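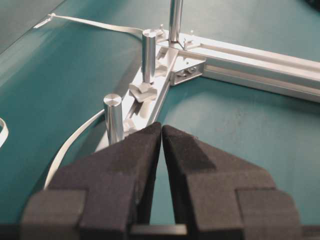 Konby sells its two-finger gripper as a retrofit kit: gripper body, wrist camera, cable and a licence for the alignment software. Installation on our mid-size arm took Jianhua Tan 83 minutes, including one firmware reload. The fingers are the part worth paying for. Each is a faceted block with a matte black covering, stepped at the shoulder and drawn down to a wedge, and the narrow tips suit work on slotted aluminium extrusion, where short cylinders stand up from the rail and an angle bracket sits in the corner of the joint. Blunter fingers on the rival Borkbridge unit could not get between such parts without fouling the bracket.

The camera looks straight down the fingers, so the gap between the tips stays in view during the approach. Polished metal is harder. Mitra Ebrahimi, who ran our bench trials in June, logged 30 approaches to bright machined surfaces and had to re-teach two of them under overhead lighting. A diffuser cured it. Konby does not supply one.

Software is adequate. It stores 16 grasp presets, and there is no export function — a nuisance for shops with more than one cell. Lucian Sima of Konby says export is planned but would not give a release date.

Finger coverings are a consumable, sold in pairs. Ours had begun to polish at the tips by the end of the trial, with no measurable loss of grip.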